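Support > Arms & Teleop > Open tickets
Print this ticket | E-mail this ticket

Ticket 179 – right arm lags on handover to follower, cup tasks
Opened by: Lærke Baldursdóttir
Assigned: Brynhildur Kragh
Site: Comside, bench 2
Status: open, waiting on reporter

LB, 09:10
Teleoperating the two-arm bench for the cup set. Left follows the leader fine. Right is late, then catches up in one jump. Worst when I close in on something from the side and slow down. Have tossed 29 demos so far, the operator motion is ok but the recorded joint positions look like stairs. Prurnar build from August, nothing changed on the leader side that I know of. Restarted twice, same.

BK, 09:25
Same on both USB hubs? And what's the loop time printed on the right channel.

LB, 09:40
Swapped hubs, no difference. Left sits at 29 ms and stays there. Right starts at 35 and climbs, hit 600 before I let go of the leader. Drops back if I park it for a minute.

BK, 09:45
Ok so not the hub. Send views of the bench with the arms up, want to see the cable routing and where you put the objects.

LB, 10:05
Top camera, bench 2:

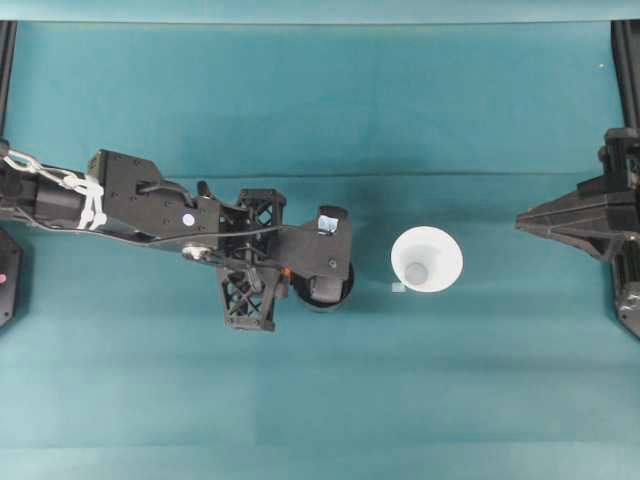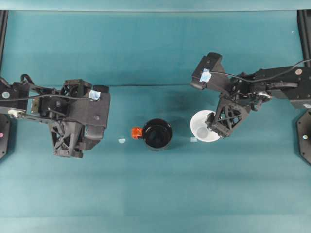
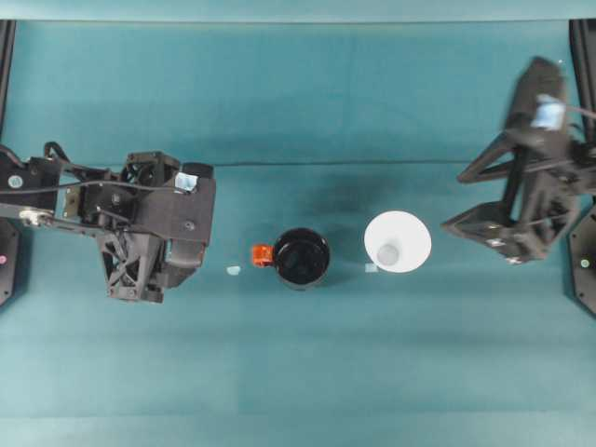
Top camera, cup set, both arms over the teal surface. Bowl is in the second one only.

BK, 10:20
Thx. Things to try, in this order pls, one at a time:

1. Thin black cable at the right wrist, second and third view. Move the wrist through full range by hand, power off. If it pulls tight anywhere, re-tie with more slack.
2. Unplug the right leader, plug back in, wait for the Prurnar prompt before touching it. Don't skip the prompt.
3. Re-zero right follower. Both arms in rest pose, not just the one.
4. Record a short demo with no objects, just reach to center and back. Send the log, not the video.

Also keep the blue markers where they are on the table, the Lokell replay script expects cup starts there. If one moved, tell me before recording agian.

LB, 11:15
1 – was tight at the far end of the roll. Re-tied. Lag a bit better, still there.
2 – done, no change.
3 – done. Rest pose on the right was off, gripper sat too low. Fixed.
4 – log attached. Right goes 35 and holds for most of it, then one spike when I reversed direction.
Markers not touched.

BK, 11:40
Spike on reversal sounds like the smoothing filter on the right channel, left has it off. Somebody turned it on for the bowl demos I think. Config is under Þorgeirsson/arms/right, set smoothing to 0 and reload. Restart alone wont pick it up, you need the reload.

LB, 12:05
Was set to 8. Now 0, reloaded. Did a few white cup approaches, feels way closer to left. Closing the gripper still seems a hair late but could be me, been at this all morning.

BK, 12:10
Do a full handover set before we call it. If the stairs are gone in the joint plot I'll close. Don't delete the 29 bad ones yet – move them to a hold folder, might be able to use the left arm half.

LB, 12:15
Ok, moving them now. Set after lunch.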